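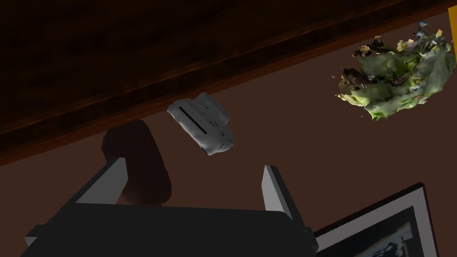
Simulated work surface with a gray device, a dark brown oblong object, green leaves and a framed picture.

Home Programs Reports Contact
Search this site

Progress report: Bangash Return-to-Work Program
Submitted to Groltholm Fund by Mudassar Arain, September 4, 2023

Enrollment since April stands at 132 women against a target of 130. All had been out of paid work for at least a year. By the close of the period, some 100 had finished the core course in payroll, scheduling and stock records.

Employer placements are behind plan. Ralline has taken its full share of trainees, but Drunda moved its intake to the next quarter after a change in shift patterns. We have asked for written confirmation of the new start date.

Child care remains the main cause of missed sessions. Evening classes were shortened and a second morning group was opened - attendance in that group has been steady. Wage data at placement is still incomplete and will follow in the next report.

Spending is within budget except for travel support, which is 2 percent over. No change to the grant total is requested.

We use cookies to improve your visit. Accept Settings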